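4. Floor pattern and judged room depth

Reading time: 4 min

4.1 Background

Flooring guides commonly advise that boards be laid along the longest side of a room, or toward the main window, so that the room looks deeper. The Kuvberg fitting manual repeats this advice, and most fitters interviewed for Section 2 gave it without being asked. The evidence behind it is thin. Earlier work in our group (Lozano and Pritchard) found an effect of board direction in narrow halls but did not test rooms of ordinary proportions, and it did not separate direction from the contrast between board and seam.

Seam contrast matters for a simple reason. A floor made of boards carries a set of parallel lines, and in a perspective view these lines converge. If the seams are faint, the viewer has few lines to use. If they are dark, the lines are easy to follow but the floor may also look busy, and a busy floor is often judged smaller. The two effects work against each other.

Knots and other marks in the wood add a third term. They shrink with distance and so act as a texture gradient, though an irregular one.

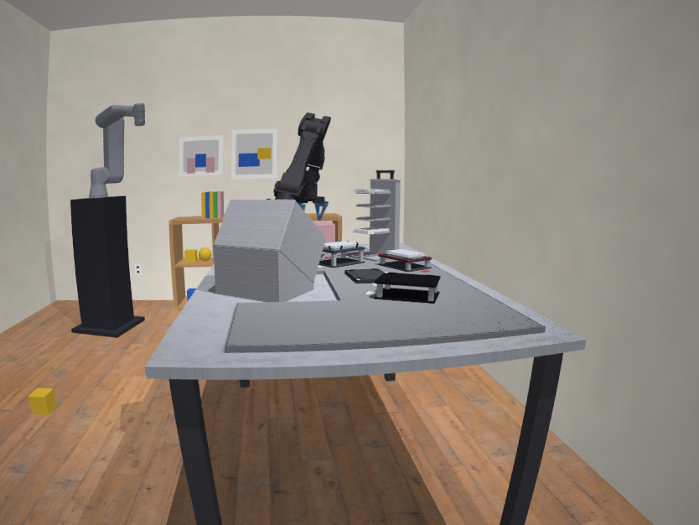 Figure 6. Rendered interior with wood-plank floor, beige walls and gray ceiling. Seams and knots are darker than the boards.

4.2 Shadow under furniture

Shadow was treated as a nuisance variable in the first round of ratings and as a factor in the second. A large piece of furniture darkens the boards beneath it and lowers the contrast of the seams there, which leaves the open floor at the sides to carry most of the pattern. The broad shadow in Figure 6 is of this type. The planks on both sides of the table are brighter and their seams are easier to see.

We used the share of the visible floor in shadow as a covariate. Shadow edges were traced by hand by one author (Collado) and checked by another (Friesen). Where the two tracings differed, the larger area was kept.

Wall finish was held to plain surfaces throughout. Wallpaper, paneling and tile introduce horizontal and vertical lines of their own, and the Campos set of papered rooms was dropped for this reason. A faint plaster mottle was accepted.

4.3 Ratings

A total of 35 raters gave 2,595 usable judgments. Each judgment was a distance, in feet, from the near edge of the visible floor to the far wall. Raters were not told that flooring was the topic. Those who had worked in flooring, tiling or interior design were screened out by the Stamard intake form.

Of the usable judgments, 1,153 concerned floors with boards running away from the viewer. The rest concerned boards running across the view or laid at an angle. Angled floors were analyzed separately and are not discussed further in this section.

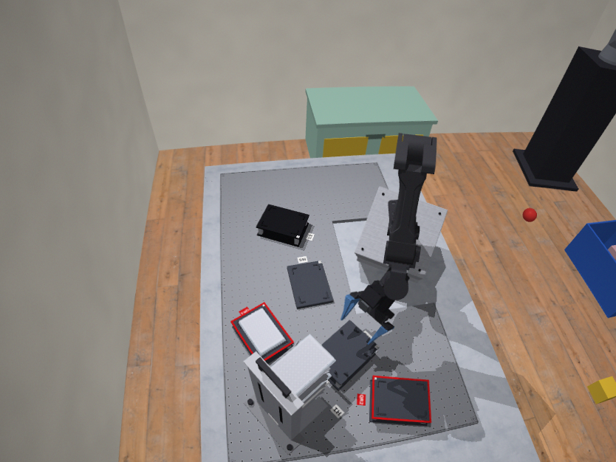
Figure 7. Warm orange-brown boards running from front to back, visible on both sides of the central setup.

4.4 Results

Boards running away from the viewer were judged deeper than boards running across the view when seam contrast was high. At low seam contrast the difference was small and did not hold up once shadow was entered in the model. Floor color had no clear effect - warm and cool floors of equal lightness were rated alike.

Rugs weakened the effect of direction. A rug in the center of a floor hides the middle boards, and the boards left in view lie near the side walls, where the base of the wall already supplies a converging line. The added information from the seams is then slight. Patterned rugs were too few in the set to be tested.

Order effects were present in the first block only. Raters gave larger distances early on and settled after a short run of trials. Removing that block did not change the direction of any result.

4.5 Limits

All judgments were made on a screen, with one eye height per view. A person standing in a room can move the head, and motion may swamp the cues studied here. Board width was also not varied independently of seam spacing. The Kitix samples ordered in March will allow this to be tested at full scale, in the hall described in Section 6.

Comments (3)

Aitana Moya
Was gloss controlled? A shiny floor reflects the far wall and I would expect that to matter more than the seams.

Harpreet Friesen
Gloss was fixed at a low value for all floors. We have not tested it. See the note under Table 4.

Ifor Pritchard
The hall study used adult raters only, as does this one. Worth adding to 4.5.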